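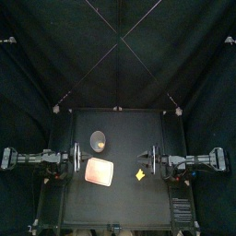 Tray and grey container on the black table

About Jedora

Jedora is a kitchenware and tableware shop. We opened as a market stall selling seconds from the Clelletti pottery, and moved into our present shop in Herrero Yard when the stall got too small for the stock. We now carry 2,147 lines, from egg cups to roasting tins.

Most of what we sell is plain, everyday ware. We buy direct from the makers where we can, and we keep patterns going for as long as they are made. If you break a plate from a set you bought years ago, ask us – we hold spares for 361 discontinued pieces, and the list is updated each June.

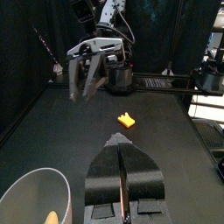 Small yellow-orange piece on the dark work surface

Schools, cafés and village halls make up a large part of our trade. Orders of 800 pieces or more are packed at our Skoltar warehouse and sent out on our own vans. Smaller orders go from the shop by post.

We also run a returns shelf, where slightly marked items are sold at half price. It is at the back, past the baking tins.

The shop is open until 5.30 pm. Parking in the yard is free for customers – please leave the loading bay clear.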